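Two-Arm Kits Should Be Sold on Ordinary Work

The Matska tabletop package, offered to small workshops and public training centers by Cellwood, arrives with a good deal of promise attached. The sales material speaks of a complete two-arm station that can be set up in a morning and put to useful work within 30 days. Our view is that the equipment deserves a fair hearing and that the terms of sale do not yet deserve the same.

The strongest point in its favor is the choice of test objects. Many suppliers still show their arms moving identical metal blocks from one tray to another. Buyers learn little from that. A soft toy and a wooden box with a handle make very different demands on a gripper, and a station that serves a training center will meet both kinds of object before lunch. 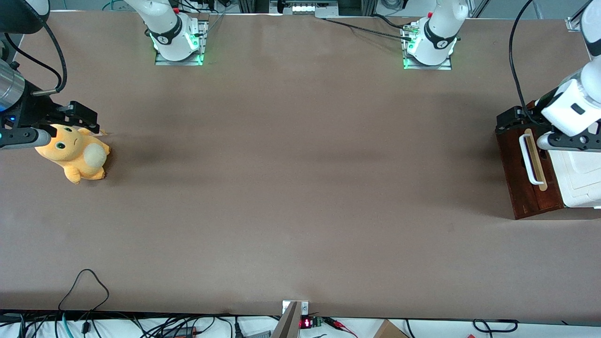
The weak point is support. The standard plan covers 6 months and allows 2 service calls, after which each visit is billed at the full rate. For a large plant this is a minor cost. For a center that teaches roughly 200 learners a year, it may decide whether the station is used or stored. Potgieter, a competing supplier, includes a full year of service with its smaller kit – a plainer offer, but one that a public buyer can budget for.

We would also ask Cellwood to publish its failed attempts along with its successful ones. A buyer needs to know how often a soft item is dropped, and how much staff time goes into starting again. Until those figures are part of the offer, public centers should lease the package and put off any decision to purchase.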